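Home Projects Gallery Notes Contact

Search this site Go

Clearing the tray: teaching sessions at Nulludari

Posted October 4, 2026 by Yolanda Zapata

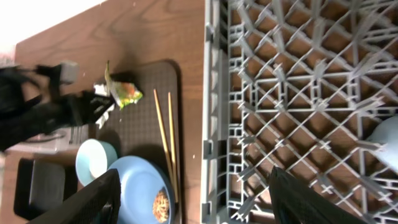

We have been teaching the table-clearing job by remote control since April. One person drives both arms from the desk, and every run is saved with the wrist views and the joint positions. The goal for this round is 300 good runs. We have 63 that I would keep.

The job is simple to say. There is a tray with a used meal on it. Dishes go in the rack, trash goes in the bin, and the tray ends up bare. Eusebio Guzmán does most of the driving. I sort the runs afterward and write down what went wrong.

The wrapper and the paper. A crumpled wrapper has a different shape every time, so there is no single right place to grab it. Eusebio looks for a point that sticks up and closes on that. White paper next to it is harder to judge from the wrist view, especially when the other gripper is in the way. We now ask drivers to move the idle arm back before going for small trash.

Chopsticks. Two thin sticks lying side by side on a tray are slow work. Picking up both at once is allowed if they come up together. If one drops, the driver puts the other down and starts that step over. We keep those runs, but they get their own label.

The plate with food on it. Noodles make this the step people like least. Tilt the plate early and they end up on the tray. Our rule is to scrape first and lift second, with the fingers on the rim.

The cup. A light blue cup seen from straight overhead is mostly a circle, and new drivers come down off center. Eusebio's advice is to watch the near edge of the rim and ignore the middle. One finger goes inside and one outside — gently, as the grip force on the Moya controller jumps at the low end.

The rack. Gray plastic, with a lot of pegs and ribs. A plate has to stand up between the pegs, which means turning the wrist before you get there. Drivers who turn it late tend to knock whatever is already in the rack. This step takes almost as long as the rest of the job put together.

Speed. The Zallgate settings let the arms move faster than anyone here can drive them well. We cap it for the first 2 hours with a new driver and raise it after that. Fast runs blur the wrist views, and I throw out the worst of them.

The next round uses the same job with a different tray and the Tilleo grip pads. If the labels hold up, we will go on to 1000 runs. Questions about the label list can go to me through the contact page.

This site uses cookies to remember your settings. Accept Decline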